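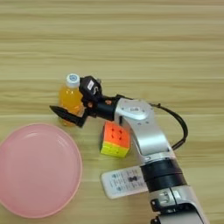

How to Call Your First Indie Wrestling Show
Posted by Manaia Partington, 5/10/21

So a local promotion has asked you to do commentary. Congratulations, you're going to love it! I called my first card for Bordale Pro in front of 191 people and I've been hooked ever since. My setup has changed a lot, but the prep is pretty much the same.

Get the match order early. Ask the booker for it the night before, and ask again when you get to the building (it will have changed). Write one page per match with hometowns, finishers and any feud going in.

Say every name out loud to the person who owns it. I once called Tane Trevaskis "Tain" for a whole ladder match and he was very nice about it, which made it worse.

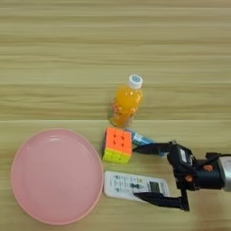 Next, talk to the referee. Find out how count-outs work and whether tag partners have to hold the rope. If you know the rules cold, you can sell it when somebody breaks them!

During the match, call the big stuff and let the small stuff breathe. You don't need to name every armdrag. When Inmaculada Moya hits that moonsault, get loud, then shut up for a couple of seconds and let the crowd have it.

If there are two of you, pick jobs. One calls the moves, the other tells the story. Flynn Bright and I tap the table when we want to jump in, and it works great. 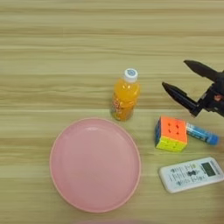 Leave yourself 5 minutes before the main event to reread your notes. Mark the title history in a different color so you can find it fast.

Afterward, listen back to the whole thing. Yes, all of it! Write down any phrase you lean on too much. Mine was "what a counter," and I'm still working on it for the November show.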